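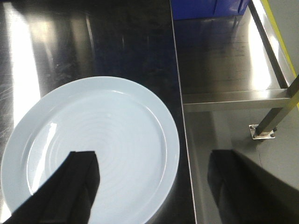
The spreadsheet had a tab called DREAMS, and by July it was the only tab I opened.

I ran the kitchen side of Datdale, which washed and packed the dishes for half the banquet halls in Virnberg. Plates came in dirty, plates went out clean, and in between was a long steel counter where people's wrists went to die. I had worked that counter for 14 years before they gave me a desk, and I still sometimes woke up with my fingers curled around a rim.

So when my boss leaned in the door and said there might be money for one arm, just one, and could I put together a plan, I said yes before she got to the end of it. Then I went and bought a new notebook. I love a new notebook!

I wrote to Mokoena first, who built the big ones, and then to Prosta, who built the kind you could roll in on a Tuesday-sized budget, as my boss liked to put it (she had a size for everything). Mokoena sent a brochure as thick as a menu. Prosta sent two pages and a phone number, and the woman who picked up wanted to know what my plates were like.

What were my plates like! I could have kissed her. I told her about the wide rims and the ripples in the well, how a stack of them sings a little when you set it down too fast. I told her about the glare off the counter. She let me go on for quite a while and then asked how much of the day was plates and how much was walking.

I had to go and find out. I spent a whole shift on a stool with the notebook on my knee, and my old crew made fun of me the entire time, which I deserved. Plates were most of it. But the walking! Over to the rack for a bin, back again, over for another because the first was the wrong depth, around a cart somebody had left in the way. I drew it all as a map and it looked like a toddler had got hold of the pen.
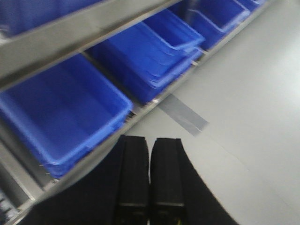
Bins went into the plan on page two. I gave them a line of their own, right under the arm, and then a line for new shelf labels and a line for floor tape, and I felt like a general. Who puts floor tape in a capital request? I did, and I put it in bold.

The numbers were the hard part. The arm was one price, and everybody quotes you that price, and it is a lovely price. Then you want fingers on it. You want a second set of fingers for when the first set wears down, and training for the night crew as well as the day crew, and somebody to come out when it sulks. I had set aside 3000 for "other," and other ate it before lunch. I started over. I moved the second set of fingers to next year, moved them back, and went home and dreamed about them.

My boss read the draft standing up. She turned it over to see if there was anything on the back.

"You asked for two," she said.

"One to work and one for when I'm right."

She laughed so hard she had to sit, and then she took my pen and crossed out the second arm, gently, and wrote "ask me again" next to it. The spare fingers she left alone. She left the tape alone too.

I took the clean copy down to the counter at the end of the shift. The crew passed it around with damp hands, and the corners went soft. One of them, who had been there nearly as long as I had, read the whole thing with her lips moving. She got to the training line and stopped.

"That's us?" she said. "It says 10 hours."

"Each," I said. "Paid."

She read it again. Then she put the pages up on the dry end of the counter, set a plate on top so they wouldn't slide off, and asked me what time it started.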